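4.2 Kitchen surfaces and stored goods

Surface swabs were taken in July at the Skudora housing block, where 379 flats share one ventilation layout. Each kitchen was sampled at five points: the worktop, the sink rim, the inside of the food cupboard, the top of the extractor hood and the floor by the door. Swabs were sealed on site and kept at 5 °C until plating.

Counts were highest on the sink rim in all three wings. Cupboard interiors gave low counts throughout, except where flour or rice was stored in open bags — a pattern also found in the Sudidard survey. Small kitchens such as the one in Figure 3 were grouped separately, as air exchange there depends mainly on the door. 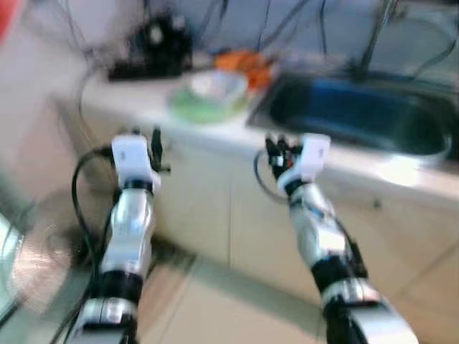
Figure 3. Small kitchen.

Plates with more than 3000 colonies were diluted and counted again. The second count replaced the first in 20 cases. Door position was not recorded overnight, and the effect of airflow on the floor samples is therefore left out of the model in Section 5.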